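Subject: Re: [mundale-neighbors] Floors again: oil or lacquer?

Hello all, and thank you to everyone who wrote back over the weekend, on the list and off it.
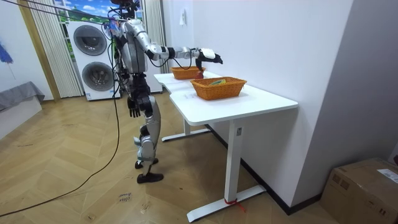 The chevron floor at the Henao Street end, with the long white table along the wall.

I've put the earlier message underneath my reply in pieces, the way we used to do it on the old list, so that people who joined in March can follow along.

> We are about to take up the carpet in our front room and there is
> wood under it, in short pieces laid in a zigzag. Is that herringbone?
> My sister says chevron and we have been arguing about it for days.

It depends on how the ends are cut, and you can tell in a minute if you pull back a corner. In herringbone the pieces are plain rectangles, and the end of one butts up against the long side of the next, so you get a stepped sort of zigzag. In chevron the ends are cut on a slant and meet in a clean point, and the points line up in a straight seam down the room. Ours is chevron, and I spent the first five years calling it herringbone to anyone who would listen, so please don't be embarrassed!

> We got a price from Rulby for sanding and lacquer. They say oil is
> more work. Is it?

Well, yes and no. Oil needs going over again every so often, and you do have to move the furniture, and you do have to find somewhere to put the cat. But you can fix one bad patch by the door without doing the whole room, and with lacquer you mostly can't (or I can't, and I have tried). We had lacquer in the hallway and oil in the big room, and it was the hallway that looked tired first. Grit comes in on everybody's shoes and it scratches just the same whatever you put down. A decent mat did more for us than either one.

I will say that Rulby were very patient with us. They sanded 440 square feet and charged extra for the edges, which I had not expected, so ask whether the edges are in your price. Ask about the dust too. They bagged most of it, but I was still wiping down the tops of door frames two weeks later — and finding it in the sugar.

> Also, some of the pieces rattle when you walk on them. Do we have to
> take up the whole floor?

Oh, please don't! We had 154 loose pieces by my count (I marked each one with a bit of painter's tape, and the room looked like it had chicken pox) and every one of them went back. Lift them carefully, number them on the underside in pencil, and scrape the old glue off both the wood and the subfloor before you put any new glue down. If it's black and tarry, though, leave it alone and get it tested before anyone scrapes or sands. Some of those old adhesives have asbestos in them, and I wouldn't guess.

If you are short of a few pieces, look inside the closets. Ours ran all the way to the back wall in there, and we borrowed from the closet to patch by the window. The salvage yard out past the Mundale water tower had some as well, though they wanted around $300 for a bundle and the color was too red for us.

One last thing, while I have you. I still have half a can of the oil and a long-handled applicator, and you are welcome to both. Drop me a line and I'll leave them on the porch. Rags soaked in the stuff can heat up and catch fire by themselves if they're left in a pile, so lay them out flat outdoors to dry, one by one, before you throw them away.

Do write and tell us who won, you or your sister.

Warmly, from the corner house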